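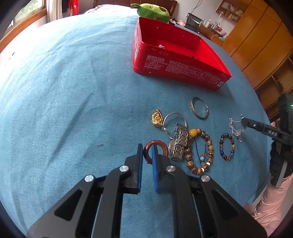 Bangles and a silver wristwatch on a teal-blue bed cover.

April 23, 2021
By the project coordinator, Ornholm Keepsake Stories

Hello again from Ornholm! I know the spring report is supposed to be two pages and mostly numbers, so I'll get the numbers in early and then tell you how things are going.

We have finished 58 interviews. The plan you approved had us a little behind that by now, so I'm pleased. Of those, 13 were done in a language other than English, and those are the ones that take the longest to type up (more on that below). The typed transcripts come to 239 pages so far. We have $3,740 left in the budget, and all of it is spoken for between now and the booklet.

The interviews themselves have gone better than I dared hope. We started out asking people to tell us about their family history, and we got a lot of dates and street names and not much else. Then we changed the first question to "What do you have that belonged to someone before you?" and my goodness, what a difference. People get up and leave the phone to go find it. One woman talked for an hour and ten minutes about a soup ladle. A retired bus driver has his grandfather's union card and can recite the whole back of it. We have had christening gowns, tax receipts, a great many rings, and a door key to a house in another country that was torn down before the owner was born.

Almost everything has been by phone or video since the fall, as you know. I worried older people would hate it. Some did, and we mailed those folks a sheet of questions with a stamped envelope, and the answers that came back are some of my favorites. One came with a pressed flower taped in the margin. The sound on the phone calls is so-so, and I would budget for better recording if we were starting over, but you can understand every word on all but two of them. Those two people have said they're happy to talk to us again.

Now the slow part. Transcripts in English take us around a day each with checking. The others need someone to type, someone else to translate, and then the person interviewed gets to read both versions, which we promised at the start and I still think is right. It does mean they sit on kitchen tables for weeks. I had us down to finish all of them in April and we won't. I would like to move that deadline to the end of the summer, and I don't need extra money to do it, only your okay on the new date.

We are using Clarka for the recordings and the index. I was grumpy about it in my last report and I take most of that back. Search works well now that we've agreed on how to spell things. We had "necklace," "neck lace" and "chain" all going as separate subjects for months, and fixing that was a dull couple of evenings with a pot of coffee. The consent forms are in a locked cabinet on paper as well, same as before.

The booklet is going to Karakaya, the print shop over by the old ferry landing. Their quote came in a bit higher than Omach's, but they'll let us print a small first batch and reorder at the same price, and they can handle the accented letters without us having to fix every page by hand. Omach sent back a test page with little boxes where half the names should have been. I've attached both quotes in case you want to compare.

One thing I'd like your opinion on. Several families have asked if they can have a copy of their recording to keep. Our form says they can read the transcript but it's silent on audio. I'd love to say yes to everybody. If the foundation has wording it likes for this, please send it over and I'll put it in front of the families before the next batch goes out.

Still to do before the fall report: the rest of the translations, the listening evening at the library (outdoors if we have to, the library has a nice side yard), and choosing which stories go in the booklet. I have been putting that last one off. There's room for maybe a third of them, and I've already promised myself the soup ladle is in.

Receipts are in the second attachment. The postage looks high and it's all those stamped envelopes. Call me any morning if something doesn't add up.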